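[manip-bas-cout] Re: pince à servos ou pince Sernel pour les outils à manche ?
De : Marcus Marchetti
Date : 30 octobre 2022

Bonjour à tous,
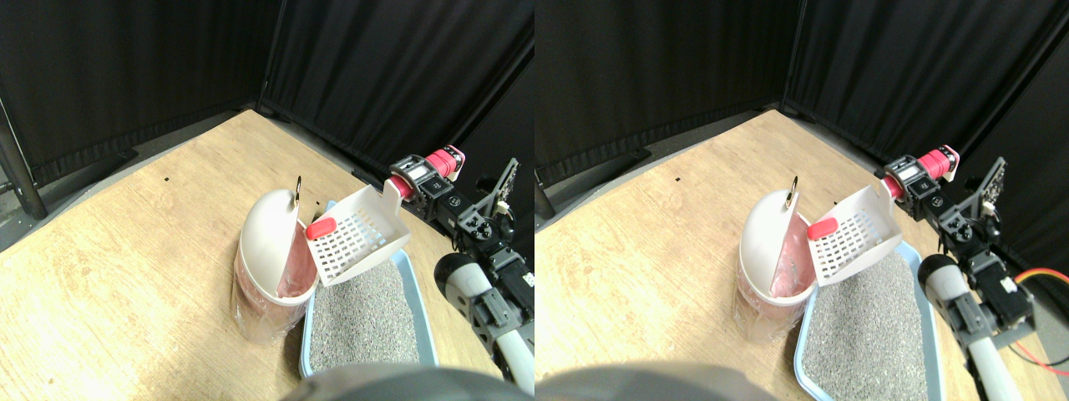

Je reprends la question de Tipene sur la tenue des manches d'outil, avec la tâche de la litière comme banc d'essai.

Tipene Ormsby a écrit :
> On hésite entre garder les pinces d'origine et monter des Sernel sur les
> deux bras. Sur une pelle à litière, la charge est en porte-à-faux et le
> manche finit par pivoter dans les doigts. Quelqu'un a-t-il comparé les
> deux à trajectoire identique ? Et côté caméra, est-ce que la stéréo vaut
> le câblage en plus ?

Configuration : bras à servos noirs, contrôleur Sturnero, boucle de position à 400 Hz, paire stéréo fixe face au plan de travail. Bac bleu clair, litière grise granuleuse, pelle blanche ajourée à manche rouge caoutchouté, poubelle ronde à couvercle rabattable. Rideaux noirs au fond et sur les côtés. Même trajectoire rejouée pour les deux pinces, consigne de couple inchangée.

Pince d'origine. La prise est correcte tant que la pelle reste à plat. Le glissement apparaît à la rotation du poignet, au moment de présenter la lame à l'ouverture de la poubelle. J'ai mesuré 5 degrés de dérive du manche entre la sortie du bac et le déversement. Le revêtement du manche aide, mais les doigts ne portent que sur deux lignes de contact et le moment passe mal. Augmenter le couple de serrage déplace le problème : le servo chauffe et le contrôleur se met en limitation.

Pince Sernel. Dérive ramenée à 2 degrés avec les mors rainurés. En contrepartie, l'encombrement en bout de poignet augmente et il faut revoir l'angle d'approche pour ne pas toucher le rebord du bac. Attention aussi à la masse ajoutée : j'ai dû baisser le gain proportionnel sur l'axe du coude, faute de quoi le bras oscille à l'arrêt.

Caméras. Le calibrage Olteanu tient bien d'une séance à l'autre. La stéréo est utile pour la hauteur de la lame au-dessus de la litière, mais les fentes de la pelle donnent une carte de disparité trouée. J'estime donc la pose à partir du manche, dont la couleur se segmente facilement, et je déduis la position de la lame par transformation rigide. Cette hypothèse suppose que le manche ne glisse pas dans la pince, ce qui ramène au point précédent. Avec la pince d'origine, il faut réestimer la pose avant chaque déversement.

Le corps semi-transparent de la poubelle perturbe aussi l'appariement. J'ai masqué la zone et gardé une position fixe pour l'ouverture.

Je n'ai pas essayé les doigts souples Sulon. Si quelqu'un en a une paire montée, je suis preneur d'un relevé de dérive sur le même type de manche, même partiel. Les paramètres de la trajectoire n'ont pas bougé depuis mai, je peux renvoyer le fichier.

Pour Tipene : je commencerais par changer la pince du bras qui tient la pelle, et je garderais l'autre en l'état.

Marcus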